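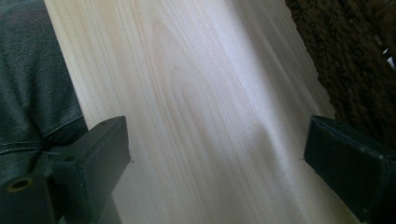

Hi Agustina,

Second report on Temba, and I'm sorry it's a bit fatter than the one I sent in December. That one was mostly me telling you the parts hadn't shipped. This time there's a machine, sort of, and I can tell you what it does and where it falls on its face.

Quick recap in case this gets passed to somebody at Bilitz who hasn't met us. Temba is a small arm on a sliding rail that feeds boards to the drum sander in the Undport shared shop, and takes them off again on the far side. Sanding thin stock on that machine is a dull job. You stand there, feed a board, walk around, catch it, walk back, and after an hour of that you start getting sloppy with your fingers. We want members to be able to stack up their boards, press a button, and go glue something.

Where the money is

You gave us $1000. We've spent $548 of it. The biggest piece was the rail and its carriage, which I bought new after losing two weekends to a used one with a flat spot in the middle. Next was the Flosum motor controller, then a power supply, then a lot of little stuff: belts, bolts, limit switches, cable chain, and a really nice emergency stop that I have no regrets about. The wood came out of my own pile and Victor's, so it isn't in there. Receipts are scanned and in the shared folder, except for the bolts from the hardware store, where I have a card statement but no slip. Tell me if that's a problem and I'll go beg them for a copy.

What's working

The rail runs end to end and homes itself every time I turn it on. That sounds like nothing, I know, but it took most of January and I was very happy! The shoulder and elbow move smoothly with no load. With a board in the jaws the elbow sags a little at full reach, so for now we park the stack closer in and pretend full reach doesn't exist. Takumi Sekiguchi wants to swap in a stiffer belt there. I want to try a counterweight first because I already have the steel.

The gripping is the part I've changed my mind on the most. Our first plan was suction cups, and on a clean flat sheet they were great. On a rough board fresh off the saw they leaked, and the pump moaned along in the background until people started giving me looks. So we went to jaws that hold the board by its long edges. Jaws don't care about surface texture. What they do care about is width, and members bring in every width there is, so the travel has to be bigger than I drew it the first time (and the second time).

The other thing with jaws is squeeze. Too little and the board tips when the arm swings. Too much and you get a dent along the edge, and in soft pale wood it shows up like a thumbprint in butter. I've been closing the jaws on offcuts at different motor currents and then wiping the edges with a damp rag, which makes any dent easy to see once it dries. We have a setting now that holds up a board as long as my workbench and leaves an edge I'd put on a shelf. I haven't tried it on walnut or anything heavy.

For the count-keepers: the longest clean run so far is 14 boards, stack to sander to outfeed, with me standing beside it with my hand on the stop. The run ended when two boards stuck together and the arm tried to lift both. Sawdust and a bit of static, I think, or maybe a dab of glue one of us didn't notice.

What isn't

Double picks, as above. Victor Odera's idea is to have the arm give a small sideways wiggle before it lifts, so the lower board slides free. We tried it by hand and it seems promising. It isn't in the program yet.

Bowed boards are worse. If a board has a bow in it, the camera over the stack reads the height at the middle and the jaws come down too high or too low at the place where they grab. I could measure height at both ends. I could also just tell people to flatten their stock first, and Mwanaisha Shirima, who teaches the beginner class, has pointed out that they're supposed to be doing that anyway. I'd still like the machine to cope with a slightly crummy board, since those are the boards we get.

Shadows are a pain too. There's one window near the sander, and late in the day the arm throws a shadow over the stack that moves when the arm moves. The edge finder takes the shadow line for the edge of the board now and then. A pale board in strong light also washes out on the bright side, and then the real edge gets hard to find, so we lose at both ends. I hung a cheap diffuser over the stack and it helped in the morning. Afternoons are still iffy. I'm going to try reading the stack before the arm swings in, and only then. It costs a second or so per board and I don't think anybody will mind.

And dust. I put the first controller box down low, right where the sander hose leaks, and it filled up like a vacuum bag. It's on the wall now with a gasket on the lid.

Safety, because you asked

The arm is slow on purpose. It can't reach into the sander's opening, and that's a hard stop bolted to the rail, so it doesn't depend on my code being right. There's a rope barrier for the moment and I'd like it to be a proper gate with a switch before any member uses Temba without me there. Lilian Nyaga went over the whole thing with me in April and came back with a list. I've done most of it. Still open are the gate, a label on the breaker, and a written page for what to do if the power drops with a board halfway through. Right now the jaws stay shut when the power goes, the sander coasts down, and you open the jaws with a hex key. I've done it and it's fiddly. It needs a lever.

What's next

First the gate and the lever, before I touch anything fun. Then the wiggle, then the two-end height check. Takumi gets his stiffer belt if my counterweight is a flop, and we've bet a lunch on it. After that I want a couple of patient members to run their own wood through it while I sit on my hands and take notes.

I expect the gate to eat a good chunk of what's left in the budget, mainly the interlock switch and the tubing. I'm not asking for more. If the belt swap happens it should still fit. The one change I'd like your okay on is moving the money we'd put down for the vacuum pump over to the gate, since we don't need a bigger pump for a machine with jaws. The small pump we did buy is sitting on the shelf and the veneer people have their eye on it.

You're welcome to come see it run. Mornings are better, for the reasons above. Wear shoes you don't like, and if you've got a board at home that needs sanding, bring it along (flat, please).

Thanks again for being so easy about the delay over the winter. It took a lot of pressure off.

Last updated: May 2, 2021

Contact the Undport shop | © 2021 Temba project, Undport | Back to top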